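Tesell Tabletops: Care and Ordering FAQ

What finish is used on the brown tops?
A matte hardwax oil, two coats. Gloss is available on request and adds one week to the order.

How soon can the surface be used?
Light use after 18 hours. Wait 40 hours before placing heavy items or a desk mat on it.

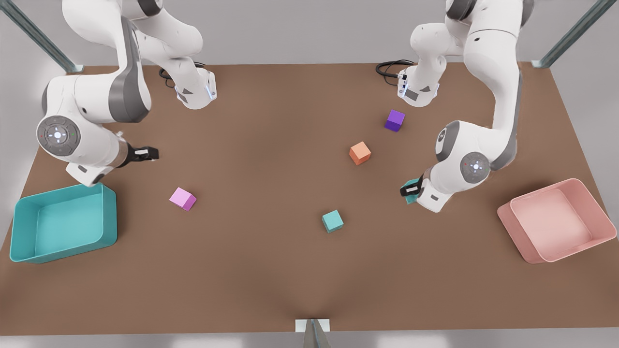
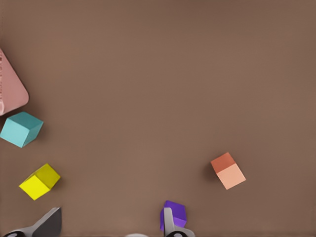
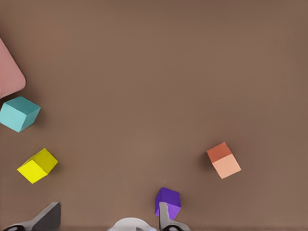

Brown top, three views.

Maricel Lumanlan

Can I clean it with vinegar?
No. Use a damp cloth and a drop of dish soap. Vinegar and ammonia dull the oil.

How do I remove a ring mark?
Rub with a white pad along the grain, wipe, and apply a thin coat of oil. Buff off the excess after 20 minutes. Repeat once if the mark remains.

Are Prarkel legs compatible?
Yes, with the 3837 mounting plate. Older Prarkel frames need new pilot holes. Do not reuse the original screws, as they are too long for the thinner tops.

Do you ship samples?
Sample chips go out from the Tolentino warehouse every Friday. Orders placed after noon go out the following week. The gloss chip is out of stock until February.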